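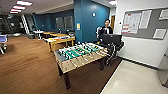
*The Vurketetti foosball table in a shared lounge, set at an angle to the room.*

## Vurketetti Foosball Table, Full Size

If you have been shopping for a break room lately, you already know how quickly the foosball tables start to look alike, and how many of them wobble the first time somebody takes a real shot. The Vurketetti is the one we keep coming back to at Prammont, and we've sold nearly 1,000 of them to offices, dorms and family basements (plus one very competitive dental practice in Prarthorpe that has since ordered a second).

The look is simple and friendly: a bright green field with crisp white lines, metal rods, light and dark players you can tell apart from across the room, and a light wood-grain finish on the side panels. The legs are dark and good and thick, so the table sits comfortably next to pale wood furniture or against a strong wall color. We happen to love it with a deep teal-blue!

**What comes with it**

- Table body with rods and players already fitted
- Four legs with leveling feet
- A bag of balls, and two spares taped inside the lid of the carton
- Rod lubricant and a small wrench
- 5-year warranty on the rods and bearings

Leave yourself more space than you think you need. The rods slide out a fair way on both sides, and people lean back when they get excited, so please measure with the rods pulled all the way out. Setting the table diagonally works very nicely in a long room, especially if there are work tables behind it and folks need to get past.

Delivery is to the room of your choice on the ground floor. For stairs, write to us first and we'll work out who's carrying what. Most orders leave the warehouse within 7 working days, although March is always a bit of a scramble.

## Saragih Break Room Counter Set

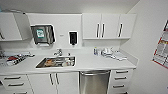 Reading time: 5 minutes

A game table brings people into a lounge, and then they want somewhere to rinse a mug, so we get asked about counters nearly as often. The Saragih set is a plain white kitchenette run with a long countertop, white upper cabinets and dark vertical bar handles that are easy to grab when your other hand is full. The rectangular stainless steel sink is set into the counter, and the chrome faucet has lever handles.

The raised lip along the back is a small thing we're very fond of, as it keeps spills from running down behind the base. We'd also suggest putting your paper towel dispenser and soap dispenser on the wall, one on each side of the sink if you can manage it. A shared counter fills up fast with packaging and cups and somebody's lunch things, and every inch helps.

Cabinet doors swing wide, so check the clearance if one will open near a doorway. Wipe everything down with a soft cloth and mild soap, and skip the scouring pads, even on the sink.

Sekar Sumampouw looks after both lines and is happy to go over a floor plan with you, pencil sketches included. Orders over 2,000 dollars that pair the table with the counter set ship together at no extra charge.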